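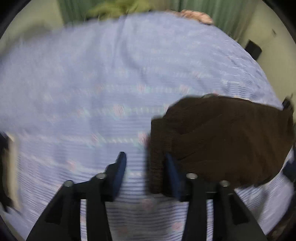 How do I get a fitted sheet to stay on a thick mattress?
asked by Lovholm43 in Bedding and Laundry

So I finally replaced my old mattress in November and I love it, it's a Brukora, the tall one, and I sleep like a log. But none of my sheets want to stay on it! I've got three sets of queen sheets from before and every single morning at least one corner has popped off, usually the top left, and I wake up with my face on the bare mattress. I tug it back down, I tuck it under as far as my arm will go, and it's off again by 6 a.m.

I really don't want to buy all new sheets if I can help it. They're good cotton and two of the sets are barely broken in. I do also have a mattress pad under there, the quilted kind, if that makes any difference. Has anyone found something that works for more than a night or two? I'm willing to sew a little but please nothing fancy, my machine and I are not on great terms.

JallitzJune

Measure the mattress first, with the pad on it, from the bottom seam to the top of the pad. Then turn one of your sheets inside out and measure the corner seam from the elastic up to the point. If the corner seam is shorter than the mattress is tall, that sheet is going to pop off no matter how you tuck it, and you need to either add to it or hold it down with something.

My mattress is a tall one too and I went through all of this. What I ended up doing on my favorite set was sewing a strip of elastic across each corner on the underside, like a little triangle. You lay the corner flat with the seam in the middle, measure 7 inches out from the seam on both sides, and stitch the elastic from one spot to the other. Cut it shorter than the gap so it has to stretch when you put it on. It really is just a few inches of zigzag at each end (go back and forth a couple times so it doesn't rip out), and if your machine is being a brat you can do it by hand in front of the TV. I used the three-quarter inch kind, the skinny stuff rolled up on me.

If you don't want to sew at all, get the suspenders with clips. There are two styles. The short ones go across each corner, same idea as my elastic. The long ones run under the whole mattress in an X and those hold better, but you need a second person to lift, or a strong back and a lot of patience. Look for metal clips with a rubber pad inside. I had plastic ones and they let go every time I rolled over.

Two other things. Put on the stubborn corner first, then the one diagonal from it, then the other two. And check your elastic! If you stretch it and hear crunching, it's shot, and that might be most of your trouble right there. Old elastic gets cooked in a hot dryer. I dry mine on low now and take them out a little early.

bedhead3232

just buy deep pocket sheets. I know you said you don't want to but I spent more on clips and gadgets than a new set would have cost me. Read the back of the package for the pocket depth and go at least two inches over what your mattress measures, because cotton shrinks. Don't get fooled by the 200 thread count vs whatever thread count stuff, that has nothing to do with whether it fits.

Also lose the quilted pad or get a thinner one, mine was making everything worse.

porch_on_Lodhi_Lane

I'm going to half disagree with the last post, I think it's worth trying to save the ones you have. My pad was the slippery kind and the sheet just skated around on it all night. I swapped it for a plain flannel-backed one, same thickness, and that stopped maybe half of the sliding without touching the sheets.

The other thing I did (this was for the guest bed, so take it for what it's worth) was give up on the fitted sheet and use a big flat one on the bottom with hospital corners. My aunt taught me when I was a kid and I complained the entire time. You get a flat sheet one size up, so a king for your queen, tuck in the foot and the head, then fold the sides up at an angle and tuck those. It takes me longer to make the bed but it stays put all week, and it folds up nice in the closet too, which I can't say for anything with elastic in it.

If you do try the clips, take them off before you throw the sheet in the wash. I forgot once and it chewed a hole in a pillowcase.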